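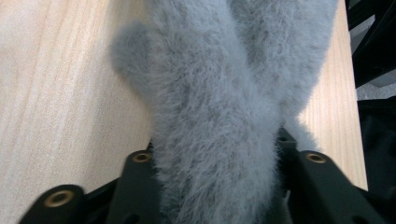

4 min read

Fur is one of my favorite things to teach a robot to grasp, and I want more people to try it! Long synthetic fibers hide where an object really ends, they fill the gap between your fingers, and they make a mess of every depth reading you thought you could trust. This tutorial walks through how we record grasps on a fluffy target with a hand-held gripper and turn them into a policy you can run on an arm. Awuor Shirima and I worked it out for our Simiyu pipeline, and it has carried over to other soft things with hardly any changes.

You'll need a hand-held gripper with a camera mounted on it, a table with some light on it, and a furry object. A microphone windscreen is great for this. It's shaggy on the outside, it has a plain overall shape, and it's the sort of thing a robot might one day be asked to pack away for somebody.

Step 1: Set up the table

Put the furry object to one side and leave a good stretch of bare table in front of the gripper. Add one other item, preferably flat and in a different color. If the target is always alone, the policy learns "go to the thing that isn't table," and it falls over the first time you add a cable or a bag.

Use soft light. Hard light throws fiber shadows all over the surface, and our early models kept reaching for those shadows.

Step 2: Start every recording open

Open the fingers all the way and hold still for a moment before you move in. You want both fingers in view with plain table between them, and at least part of the target in view too. It doesn't have to be all of it – we get perfectly good episodes where only the rounded end of the windscreen shows at the start.

These open views matter a lot. The model uses them to learn how wide the gap is before contact, and that's the one width you can still read easily once fur is involved.
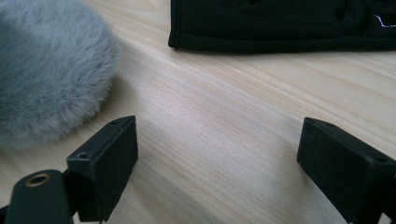 Step 3: Close slowly, and go past the fluff

Bring the fingers down on both sides and close at a steady pace. The fibers touch long before the body does, so your hand will want to stop early. Keep going until you feel the fur pack down and something push back. In a good grasp the fur bunches into a narrower column between the fingers and spills over their inner edges. Seen from the camera it looks almost too tight, and that's fine!

Kiprono Laizer likes to pause here before lifting. I was skeptical (it makes each episode longer), but the pause gives you clean labels for the closed state, and now I do it too.

Step 4: Vary the grip

Grab near an end, then farther along the body, then at a slant. Rotate the object between episodes. Let it overlap itself or fold if it will. We recorded 200 episodes for the first usable policy and went up to 1000 for the one we kept. The jump was worth the sore wrist.

Step 5: Label contact twice

Mark first touch, when fibers meet a finger, and firm contact, when the object stops giving. Most labeling tools assume one contact event, so in Wandima we add the second as a custom tag. If you only have time for one, mark firm contact.

Step 6: Train, then test on bare table

Our training script runs 2000 passes at the default settings and I rarely touch them. Before you put anything on an arm, run the policy on recordings that have no target close to the fingers. It should keep the gripper open. If it closes on wood grain or on a shadow, go back to Step 2 and record more open views.

Common problems

The policy stops short and comes up with a tuft of fur. Your training grasps are probably closing too early. In our set, 107 episodes had this fault, and dropping them fixed it overnight – I was so happy I re-ran the test just to watch it.

The policy squeezes forever. Check that your firm contact tags aren't landing after the lift has begun.

The policy goes for the other item on the table. Move that item around more between episodes, and leave it out of a few completely.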